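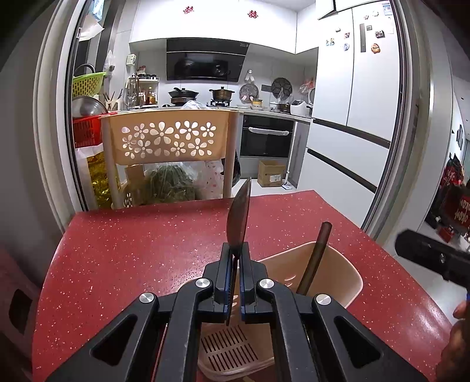

1/ Knife handling, the prep side at Wullitz

Month three of the Hulme gripper trial. Posting notes while I still have them in order.

2/ The task is narrow. Take a kitchen knife by the lower part of the blade, place it in a holder. Two parallel jaws, blue on the inner edges. The demonstrations are done by hand, then the trained policy runs on the fixed arm at our site.

3/ We have 3,155 recorded grasps since November. More than 400 were thrown out, mostly for jaw slip on broad blades. A curved blade gives the jaws less flat surface than you would expect.

4/ What changed for the crew: the end-of-shift knife return used to belong to whoever lost the argument. Now one person per shift supervises the arm and logs faults in Ceteton. Same headcount, different tiredness.

5/ Supervising is slower work than it looks. You wait, then you have 2 seconds to decide whether to hit stop. Several people asked to go back to sorting by hand. We rotate every 150 picks now and the complaints dropped.

6/ Pay grade is unresolved. The fault logger is doing technician work on a prep wage. I raised it with Wakby, who hold the staffing contract. No answer yet.

7/ Least expected effect — people put knives down more carefully. The arm fails on a blade left at an odd angle, and a fault means a form. The habit has carried over to stations with no arm.

8/ Open items: wet handles, thin paring blades, and who sharpens. The arm does not notice a dull edge. The old hands did, every time they picked one up, and that check is currently on no one's sheet.

9/ Next batch is serrated blades. Will add to this thread when the fault rates are in.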